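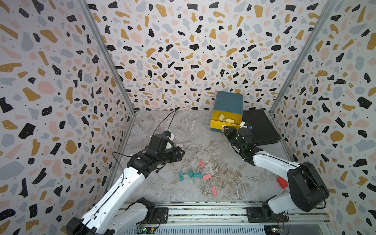

Terrazzo print on three walls, marble look on the floor.

How to hang a patterned wallpaper in a small room without wasting half of it

I should say at the start that I don't much like wallpaper advice. Most of it is written by people who want to sell you paste. I've papered a fair few small rooms, some of them badly, and what follows is what I do now, with the bits I no longer believe left out.

It deals with loose, scattered patterns of the terrazzo sort: flecks and blobs on a pale ground. The shops will tell you these are the easy ones. A scattered pattern still repeats. It just hides the repeat well enough that you don't notice until the third strip is up, and then you see the same fat yellow blob at the same height all the way along the wall and can't stop seeing it.

Before you buy

Get a sample, and get a big one. The little squares they post out are useless for anything with a large fleck. Kerstin Kuhlmann, who had the flat below mine for years, ordered a whole room of paper on the strength of a piece the size of a beer mat and spent November looking at something she'd thought was grey. It was lilac.

Pin the sample up at eye level and look at it at four in the afternoon and again with the lights on. If you still like it after a week, fine.

Next, find the repeat. It should be on the label. Measure it yourself anyway, on the first roll you open: pick one odd-shaped blob, run down the paper until you find its twin, and measure between the same point on each. I've had a roll from Achari where the label and the paper disagreed by 3 cm. That's enough to leave you a strip short by the end of a room.

Then look for the match type. Straight match means each strip lines up with the next at the same height. Drop match (sometimes half-drop) means every other strip shifts down. Random match means the maker says you needn't bother. I'm doubtful about random match. It's fine for a plain texture, but with strong dark blobs you can still get two half shapes meeting at a seam and making one very odd whole one. Lay two lengths side by side on the floor and look at the join before you take anybody's word for it.

Working out how much

Online calculators ask for the height and the width and give you a number. Some of them ignore the repeat. Do it by strips:

Measure the height of the wall in three places and use the tallest.
Add 10 cm for trimming.
Round that up to the next full repeat. That's your strip length.
Divide the roll length by the strip length and throw away the remainder. That's strips per roll.
Measure right round the walls you're papering, divide by the roll width and round up. That's strips needed.

My back bedroom came out at 12 strips. The calculator on the Skemus site had me down for one roll fewer than I used, and I don't think I was careless. Buy one spare as well, from the same batch, and keep the receipt. Check the batch number on every roll while you're still in the shop. They'll say the batches are near enough the same. On an off-white ground, near enough shows.

Getting the walls ready

This part is dull and I have never once got away with skipping it. Strip what's there. Fill the holes, let the filler go properly hard and sand it flat. Run your hand over the wall with your eyes shut, and mark anything you can feel with a pencil (never biro, it comes through).

Size the wall if it's bare plaster. You can buy size or use thinned paste, and I've had no reason to prefer the one in the expensive tub. Lining paper is another matter. Wael Lahlou, who taught me most of this, lined everything, even good walls, and I thought he was being fussy. On a pale paper I now think he was right. On a dark one I still don't bother.

Where to start

Every guide says to start in the middle of the main wall and work outwards. That makes sense with a big central motif over a fireplace. With a scatter pattern there's no centre to find, and in a small room it can leave you with mean little slivers in both corners at the back, where you look as soon as you open the door.

I start beside the door, behind it if I can, and go round so that the last join lands back over the door frame. The last join never matches. Put it where it's shortest.

Draw a plumb line for the first strip. Don't use the corner or the door frame as your guide, as neither will be upright. I have a cheap plumb bob from Sotgate and a spirit level that cost a good deal more, and the bob is the one I trust.
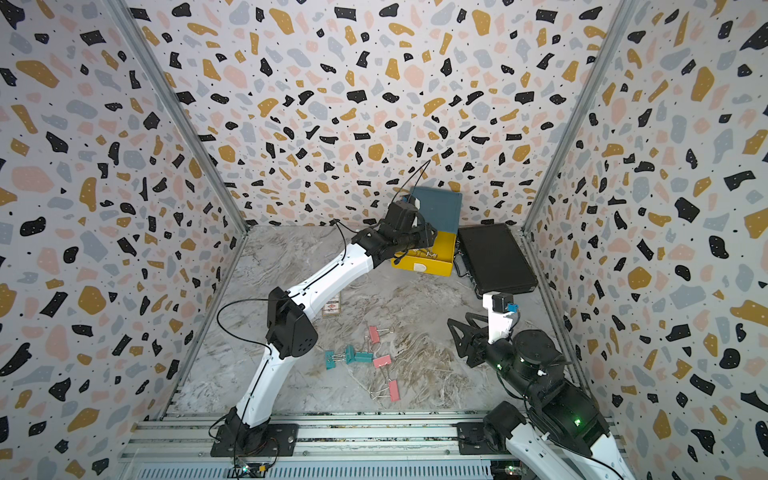

Inside corners are where most people come unstuck. Don't try to wrap a full strip round one. Measure from the edge of the last strip to the corner at the top, middle and bottom, take the widest, add 1 cm and cut the strip to that width. Hang it so the extra turns the corner. Then drop a fresh plumb line on the new wall and hang the offcut to it, lapping over that turned edge. You'll lose a sliver of pattern. On a floral you'd see it, but with random flecks I defy anyone to find it a month later.

Cutting and hanging

Cut three strips at a time and no more. People who cut the whole room in one go are very sure of their measuring. Number each one on the back, lightly, with an arrow for the top. Terrazzo prints look the same either way up on the table and don't on the wall, where a strip hung upside down breaks the match all the way down.

For paste-the-wall papers, paste a patch a little wider than the strip and go right into the edges. For paste-the-paper types, follow the soaking time on the label and use a clock. If strip one soaks for four minutes and strip two for eleven, they'll stretch differently and the pattern will wander as you go down.

Match at eye level first and let the top and bottom take whatever error there is. Smooth from the middle outwards with a brush or a plastic spreader. I was given a special smoothing tool by Prornero, with a moulded grip, and it did what the brush does.

Trim with a new blade and change it more often than seems reasonable. A tired blade tears damp paper and there's no hiding it on a light ground. Wipe paste off the face straight away with a clean, barely damp sponge.

What about the floor?

Usha Kotian asked me this after she'd papered her box room: can you put a busy paper with a veined floor? The usual rule is one pattern per room. I don't think much of the rule. What bothers me more is two patterns of the same size and strength. Separate blobs above and long veins underneath are different enough in shape to get along, as long as the colours are in the same family. Put a big sheet of the paper down next to the floor and stand in the doorway. If your eyes hurt, there's your answer.

Plain skirting helps. Paint it before you paper, whatever the tin says about the order.

Problems you'll probably meet

Bubbles: leave them overnight. Most go as the paper dries. Prick the ones that don't with a pin and press them flat.

Seams lifting: too little paste at the edge, nearly always. Lift gently, add seam adhesive with a small brush, press, wipe.

White lines at the joins: the paper has shrunk as it dried. Some people run a matching felt pen down the edge of each strip before hanging. I tried it once and it looked like felt pen.

Pattern drifting out of match towards the floor: the strip has been stretched. If the paste is still wet, peel it back to waist height and let it relax before smoothing it again.

Keep the leftover roll somewhere dry, with the batch number on it.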